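News > Home & Living > Small Rooms

Skovcombe puts its bathroom shelf in order

The bathroom at Skovcombe has a gray wall, a white vanity and a white cabinet with a mirror on one side and open shelves on the other. Open shelves are a brave choice for anyone who owns toothpaste. Whatever goes up there stays on show, next to your own face, every morning at 6.

Tidying the thing was the business of the day, and it was taken seriously. The rule going in was that the ledge of the sink is for hands and the shelf is for bottles, a principle most households agree with and few have ever put into practice.
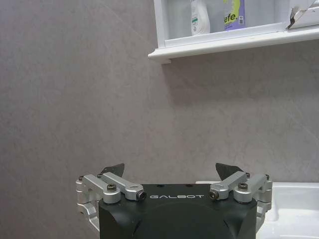 Small Rooms, Issue 746

Florencia Montecinos, who writes the storage column for the Skovcombe newsletter, set the terms in February. Tall things go on the upper shelf, beside the mirror. Pump bottles go lower down, where a soapy hand can find them without knocking over the neighbors. Anything folded, crumpled or of uncertain purpose has to be looked at before it gets a place, and looking at it is usually where the afternoon goes.

She has firm views on labels. They face out. A bottle turned to the wall, in her opinion, is a bottle that will be bought again next week by somebody who thinks it has run out. Her own cabinet once held 2 of the same Tosach hand cream, both open, and she has not let the matter drop.

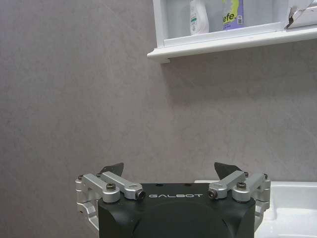 There is also the question of depth. A bathroom shelf is shallow for a good reason, and people treat the reason as a challenge. They put a second row behind the first, and the second row is never heard from again until the move. Montecinos recommends a single row and a certain hardness of heart. The Girnus storage guide, 995 words on the subject of small bottles, comes to the same view but takes longer to get there.

Toothpaste got the most discussion. One school wants it lying flat, like a tired guest. The other wants it standing up against the divider, close to the mirror and the faucet, on the grounds that a person who has just woken up should not have to search. The standing school carried the day – the blue and white of it does brighten up an otherwise very white cabinet.

The sponge was a shorter debate. It keeps its corner at the back of the sink, and those who want it hidden in the vanity have been invited to smell it after a week in there.

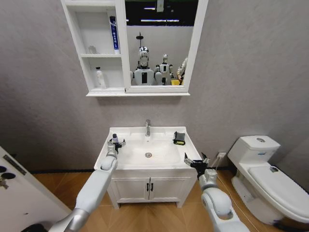
According to Fang, all of this is fine until a second person moves in. One set of bottles makes a shelf, Fang wrote to us, and two sets make a border dispute, with the sink ledge as the disputed territory. Fang's household settled on a side each and has been moving things an inch at a time ever since.

Montecinos accepts the point. Her answer is the vanity, which has two doors and can therefore, with some goodwill, be called two cupboards. Spare bottles go down there, along with anything that belongs to a guest. The open shelves keep what gets used daily, including the spray bottle and its shorter purple companion, and the white ledge underneath stays clear for as long as human nature allows. 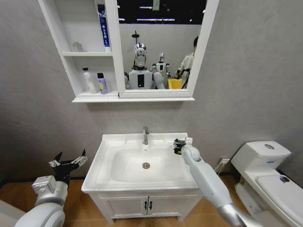

SKOVCOMBE, February – Readers who want to try the method are asked to begin with one shelf and to leave other people's bottles alone until they are home to defend them. The newsletter will take letters on the toothpaste question until the end of the month. Letters on the sponge are closed.

Related items
Where the spare soap goes
Two doors, one vanity: sharing the cupboard
Readers write: the hand towel that is only for looking at
A faucet you can clean behind
What to keep out of a small bathroom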